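Chapter 7
Small Thefts and the Lower Courts

Before we get to the big trials (and we will, I promise), I'd like you to spend a little while with the small ones, which is where most people who ever meet a judge will meet one. Picture the town court at Trullholm on an ordinary morning in November. The docket is long, the benches are hard, and the first case concerns a set of bicycle lights taken from the Grabner hardware store.

Is that a crime worth a courtroom? Our oldest record of the question comes from 1391, when a Trullholm baker was fined for keeping back a neighbor's flour. The sum was tiny, and the argument over it filled nearly 2 pages!

In this chapter we'll look at how a court weighs value, intent and a person's past record, and at what happens when the goods are handed back undamaged.
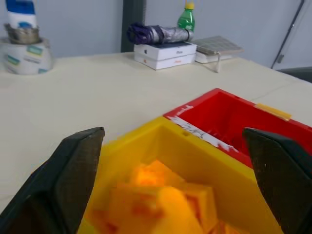 Returning the goods should count for something, Testero objects, but it can't undo the taking, and a court that forgets this is being kind to the wrong person.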